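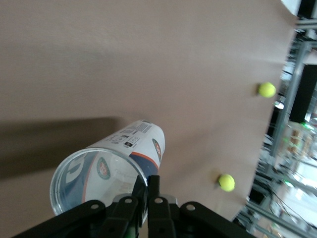

Mikus Celebrity Gift Claims

Home Datasets Docs Changelog Contact

Mikus is a text collection of short entertainment news items in which a public figure is said to have given or received a costly gift. It is meant for work on attribution: who made the claim, who is said to have paid, and whether the item reports the claim as fact or as someone's statement. Fodgate maintains it. The labeling was done with Utiline.

Contents

The release contains 3195 items. Each item is the opening passage of a news article or blog post, together with any social media caption quoted in it. Later paragraphs were dropped because most of them repeat earlier coverage of the same person. Items are in English, including Nigerian and Ghanaian usage, and some mix in Pidgin or Twi. Spelling, emoji and missing words were kept as published.

Gift types in the label set are vehicle, house or land, jewelry, cash, travel, and other. A watch counts as jewelry. A paid vacation counts as travel even when the item values it in cash.

Files

items.jsonl holds the text, one record per line.
labels.jsonl holds the merged labels, joined on item_id.
overlap.jsonl holds both sets of labels for the agreement subset, before merging.
outlets.csv maps outlet codes to outlet type (newspaper, blog, radio site). Outlet names are withheld.

Fields

item_id: string, stable across releases.
text: string, UTF-8, line breaks kept.
outlet: outlet code.
month: month of publication, no day.
gift_type: one of the types listed under Contents.
giver_role: self, partner, relative, colleague, fan, brand, unknown.
claim_source: recipient, giver, third party, outlet.
stance: reported, quoted, doubted, denied.
caption_span: start and end offsets of the quoted caption, or null.

Offsets count Unicode code points. Byte offsets will break on emoji. A few emoji are stored as a base character plus a modifier, and the span end falls after the modifier.

Collection

Items were collected up to the end of August from public pages that allowed crawling. The crawler stored the page text and threw away comments, ads and related links. Exact duplicates were removed by hash. Near duplicates were grouped, and the earliest item in each group was kept. Grouping was done on the text without the caption, so the same caption can still appear in more than one item.

Items shorter than 50 words were removed. Items about gifts to children were removed whatever their length.

Labeling

Each item was read by one annotator. A subset of 500 items was read by 2 annotators working separately, and disagreements in it were settled by Kwadwo Ofori. The guidelines are in docs/guidelines.txt.

Most disagreements were over giver_role. Outlets often write that a person "got" a car, which leaves open whether the person bought it. The rule is as follows. If the item does not say who paid, use unknown, even when the headline suggests a partner. If the person is quoted as saying they paid, use self. If the quote and the outlet disagree, label the quote and set stance to doubted.

Birthday gifts to oneself are included. Prizes and appearance fees are not. Brand gifts are included only where the item names them as gifts; a car handed over under an endorsement contract is out of scope.

Loading

Run python load.py --split train from the top folder. The script needs only the standard library. Splits are by person, so no one who is the main subject of a training item is the main subject of a test item. People mentioned in passing can occur in both.

To rebuild the splits, run python split.py --seed with any integer. Results from rebuilt splits should not be compared with results from the released ones.

Known problems

Several outlets changed their page layout during collection. For outlet codes starting with R, the first sentence is sometimes a photo credit. These have not been fixed.

The denied stance is rare, and it is concentrated in vehicle items. A model that ignores it loses little accuracy overall. Report per-class scores.

Some captions were edited or deleted by the person after publication. The text reflects the article as crawled.

The month field is taken from page metadata. Where an outlet reposted an old article, the month is that of the repost.

Use

Labels record what an item says. They do not record whether a gift was given, and they should not be used to make statements about any named person's income or relationships. Removal requests from people named in an item are handled by item_id or by name, and removed items are dropped from the next release without replacement.

Related work

The Asante caption set uses the same item_id scheme for the items it shares with Mikus. Its gift_type field has no travel value; map travel to other before joining the two.

Maintenance

Open an issue with the item_id, the field and the proposed value. Label changes are listed in CHANGELOG. Changes to the guidelines are held for the next major version.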